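Hilo sobre la app de estado de senderos que se ha puesto de moda en el valle. Llevo la temporada entera usándola con la bici y tengo mis dudas.

1/

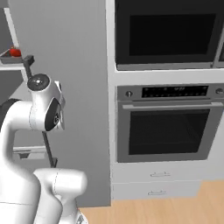 2/
La app se llama Irisetti. Pinta cada sendero de verde, ámbar o rojo según las condiciones: barro, árboles caídos, hielo, cortes por obras forestales. La idea es buena. Lo que me cuesta creer es el verde.

3/
Primer caso: la bajada de Malabanan, en marzo. Verde en el mapa. Subo la pista con toda la ilusión, 351 metros de desnivel, y en la primera curva tras el collado me encuentro un pino atravesado. Luego otro. Bici al hombro y a caminar por el pinar.

4/
Cuando llego a casa abro la ficha del sendero y busco la fecha del último parte. Tenía 18 días. En medio había pasado un temporal de viento que salió en todos los informativos. El color seguía siendo verde, el mismo verde que si alguien hubiera pasado esa mañana.

5/
Escribí al soporte. Me contestaron que "el color refleja la última información disponible". Muy bien. Entonces que el color se vaya apagando con los días, o que pase a gris, o que ponga la fecha en grande. Ahora hay que abrir la ficha, bajar hasta el final y tocar "ver historial".

6/
Segundo tema: quién manda los partes. En Plillach, que es el circuito que más se rueda por aquí, me puse a leer los de toda la primavera. Casi todos son de las mismas 5 cuentas. Gente que monta muy bien, por lo que he visto, y que escribe "perfecto, a tope" donde yo escribiría "raíces mojadas y un surco hasta el eje".

7/
No digo que mientan. Digo que "perfecto" de alguien que baja con doble suspensión y 170 de recorrido me sirve de poco para llevar a mi sobrina con una rígida. La app junta todas las opiniones en un color y ahí se pierde quién lo dijo y con qué bici.

8/
Luego está la dificultad. La misma senda es azul en Irisetti, roja en el panel de madera del aparcamiento y "familiar" en el folleto de Dastudero, la empresa de remontes con furgoneta. Tres fuentes, tres niveles. Adivinad cuál de las tres cobra por subirte.

9/
Para los que preguntáis: yo haría caso al panel. Está viejo y le falta una esquina, pero el que lo puso pensó en una persona que no conoce el sitio. El escalón de roca de la salida norte no tiene nada de familiar.

10/
Me escribe Aileen Dalisay por privado, que es de las que más partes manda, y lo pongo porque me parece justo. Dice que al principio apuntaba tipo de bici, neumáticos y hora, y que dejó de hacerlo cuando quitaron esos campos del formulario "para simplificar". Ahora solo hay un selector de color y una cajita de texto.

11/
También me dice que los partes en rojo reciben comentarios bastante desagradables. Al que avisa de barro le llaman flojo. Así que mucha gente, si el sendero está mal, se calla y se va a otro lado. Si eso es general, el mapa está sesgado hacia el verde y no lo arregla ningún rediseño.

12/
Sobre el barro, ya que estamos. Rodar en blando en la parte baja de Plillach deja unas roderas que duran hasta verano. Un verde equivocado ahí me estropea la tarde a mí y además le estropea la senda al que venga detrás. Me parece lo más serio de todo el hilo y es de lo que menos se habla.

13/
Han anunciado una versión de pago con "predicción de condiciones". He leído la página dos veces y no encuentro de dónde salen los datos. ¿Lluvia de la estación más cercana? La más cercana está en el fondo del valle y en la otra vertiente. Arriba puede estar cayendo una manta de agua y allí ni gota.

14/
Puedo equivocarme. Si alguien la ha probado y acierta, que me lo cuente con sendero y día concretos, y rectifico por aquí mismo. "A mí me va genial" no me vale.

15/
Lo que hago yo mientras tanto, por si le sirve a alguien:
- Miro la fecha del último parte antes que el color.
- Si tiene más de 6 días y ha llovido o soplado, hago como si no existiera.
- Leo el texto y busco al menos un detalle (un charco, una valla, una piedra suelta). Si solo pone "top", paso al siguiente.
- Pregunto en el bar del cruce, donde paran los de la brigada forestal a media mañana.

16/
Lo del bar ha fallado una vez en toda la temporada, y fue porque me confundí yo de barranco.

17/
Una cosa buena, que también las tiene: los mapas sin conexión funcionan muy bien. En la umbría de Malabanan no hay cobertura y la posición no se me ha perdido nunca. Como mapa la recomiendo. Como parte de estado, de momento, no.

18/
Edito por las respuestas: sí, yo también mando partes. El último, el del pino de Malabanan, en rojo y con foto del tronco. Tardó dos días en salir publicado y durante esos dos días el sendero siguió en verde.

19/
Y a quien pregunta si se puede pasar ya: lo cortaron la semana pasada, queda serrín y alguna rama en la trazada. El segundo árbol sigue ahí, se rodea por la izquierda bajándose de la bici.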